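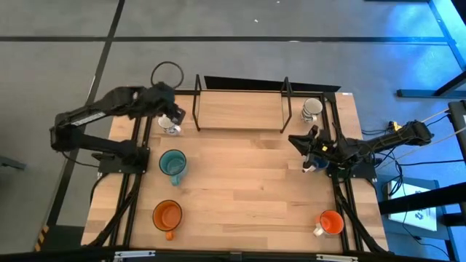
Rarkville Community House — Kitchen & Tea Room Team

Wed 11 July

Ľudovít Čierny is late, and then he's early, depending which clock in the tea room you believe. He wants to talk about mugs. We had a list of other questions (the budget, the new urn) and got to maybe half of them.

First thing he did when he took over the kitchen in May was empty the cupboards. All of them, onto the floor of the hall. "I wanted to see what we owned," he says. "721 pieces. Cups, saucers, lids to things. Most of it, no one had touched since the Rusnák family donated it."

So out it went. Well — most of it. A lot of 62 saucers went to the school fair for plate smashing, which he's still a bit sore about. The rest to the thrift store on Brukard Street.

What stayed is mugs, plain ones, by color. White, teal, orange. He is very firm on plain. "No slogans. No cats. People fight over the cat one, I have seen it." 

Why colors at all? He shrugs. Teal is for the morning group, orange for the afternoon, white for guests and anyone who wanders in. It started as a way to tell whose mug was left on the windowsill. Now the morning group won't drink out of orange. "I did not plan that. I don't like it much either."

The shelf is his other subject. Light wood board on a black wire frame, low enough that you can reach it sitting down. He had his heart set on a hanging rack with hooks, got as far as drilling, and hit a pipe. (It's fixed. Please stop asking him.) The board on legs was the second try and cost 37 dollars. "You lift it off, you wipe under it, you put it back. With hooks you are wiping around hooks all your life."

Rule for the shelf is mugs only. Not keys, not mail, not the sign-in sheet. Handles all one way, toward whoever is sitting down. He demonstrates with my cup, which still had coffee in it, then goes off to find a cloth.

Does anyone follow teh rule? "Two weeks, yes. Then there was a banana."

He grew up with a grandmother who kept glasses upside down on newspaper, and he did it that way himself for years. Changed his mind over the smell — a mug stored rim down on wood smells of the wood, he says, and once you notice you can't stop. Right way up, then. Dust is easier, you rinse it.

On the dishwasher: it's a Sundar, second hand, it has 2 settings and one of them is broken. He'd like a new one. He would like it before the fall suppers start, and he'd like that printed.

On the urn, we ran out of time. He had a delivery at the back door and the morning group was already coming in, looking for there teal.

Mugs for the guest set are still wanted. White, plain, no chips. Leave them at the kitchen hatch, not on the shelf.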